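We use cookies to keep this site working and to count visits. Accept all / Manage settings

The Feseck Contract

The order from Holeck was for 12 arrangements, artificial, one per landing, to be in place before the end of January. Rhea Belmonte read it twice and entered the stem count in the ledger: 144.

"Divide it," said Haris Kneževič.

"Twelve a vase."

"Then it can be done."

He had worked for Briem for nine years, in hotel lobbies mostly, and held that artificial flowers should be treated as a load. A vase has a rim, a base and a centre of mass. Heavy heads go in first and low. Tall stems go in last, against the lean. He had written this on a card and taped it inside the cupboard door, where the steam from the kettle had loosened one corner.

Rhea had started in the autumn. Before that she had checked invoices at Trandus, and she still checked things. She checked the card. It said nothing about colour.

"Colour is the client's problem," said Haris.

"The client wrote 'cheerful'."

He considered this. He went to fill the kettle, and she tipped the sample stems out of their sleeves and began to sort them by kind. The wire in the stems held whatever bend it had been packed with. Each one had to be straightened at three points - below the head, at the leaf joint, at the foot - and then bent again on purpose.

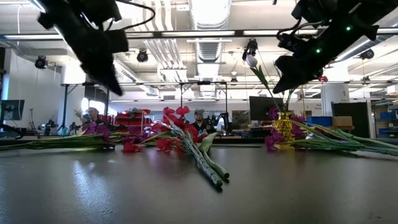 By four o'clock she had a method. Red went low, purple went to the sides, and a single white tulip stood above the rest, turned a little towards the stairs. She made a drawing of it with heights in millimetres. The tulip was 300 above the rim.

Haris measured it himself. Then he removed the tulip, looked at the vase, and put the tulip back.

"It's top-heavy," he said.

"It doesn't fall."

"No." He put the rule in his pocket. "My wife had those by the door. White ones. Real."

Rhea waited, but he was already peeling the card from the cupboard. He turned it over, found the back blank, and asked her for the pen.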